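Bomora two-arm cell: set-up guide for the dish rack study
Section 2: Preparing the table and recording runs

Posted by Milovan Atanasov, July

This section is for people who want to repeat our rack loading experiment with their own arms. It assumes the arms are already bolted to the frame and Section 1 (power and cables) is finished. The question of the study is simple: does a policy place bowls better when it sees the view from both wrists, or is one wrist enough? 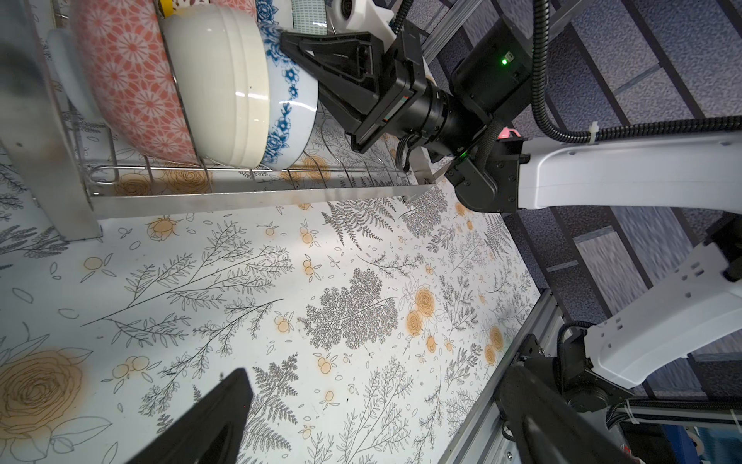
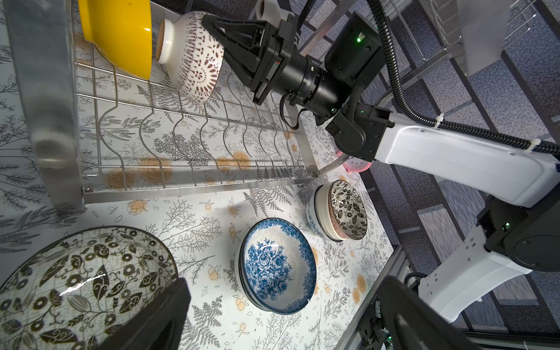 Figure 2.1. Wrist views of the table with the rack and patterned bowls.

2.1 Table and rack

1. Spread the printed cloth and pull it flat. We use a cloth with a busy pattern on purpose, so the policy can not learn from a plain background.
2. Put the steel rack on the cloth, within reach of the arm that will do the placing.
3. Move each arm slowly by hand over the rack. If a finger touches the side panel, shift the rack and try again.
4. Choose bowls with different colours and decoration. Stacks are allowed, but write the stack order in the run sheet.

Note: Steel gives strong reflections. Do not change the room lights between runs of the same set.

Caution: Keep hands outside the frame when the arms are enabled. Switch off the arms before you take out a bowl that is stuck in the wires.

2.2 Recording the demonstrations

5. Start Saha and load the profile "rack_two_view".
6. Check both wrist streams. The fingers of the camera's own gripper should be visible at the bottom of the view. They may be blurred, the focus is set for the table.
7. Record 166 demonstrations. One demonstration is one bowl, from first contact until the gripper is open and clear of the rack.
8. After every 10 demonstrations, change the positions of the bowls on the cloth.
9. Mark a demonstration as "failed" if the bowl leans out of its slot after release. Keep the file – we use the failed ones in Section 4.

Note: Close the gripper slowly on the rim. With a fast close the bowl can turn between the fingers, and then the angle at the slot is wrong.

2.3 Comparing one view and two views

10. Train the policy two times with the same settings, first with the placing wrist only and then with both wrists.
11. Test each policy with bowls that were not in the recordings.

In our tests the two-view policy was better when the placing gripper hid the slot from its own camera. With a free line of sight we did not find a clear difference.

Comments

Arnar Østergaard: In step 8, do you move the rack also, or only the bowls?

Milovan Atanasov: Only the bowls. The rack stays until the set is complete.

gostbridge_lab: We had trouble with step 6, one stream was late by 2 images. A restart of Saha helped.

Contact: Zindach robotics group | Copyright Zindach | Back to top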